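News | Jobs | What's on | Letters

I popped into the Fidholm parts depot in July to see how the new sorting arms are getting on. There are two of them, picking small fittings out of blue bins, and I could have stood there all afternoon! The team of 17 used to do every bit of it by hand — four of them have now moved over to checking and packing.

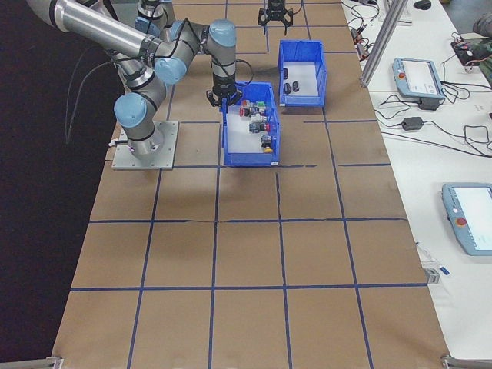
Piret Kuusk told me her wrists are glad of the change, though she misses the chatter round the old sorting bench and would like more training on the pendants before the autumn rush. Fair enough, I'd say. Managers have promised two extra sessions, and shifts stay as they are for now.

4 comments | 17 shares
Contact the newsdesk | © Plivmont News | Back to top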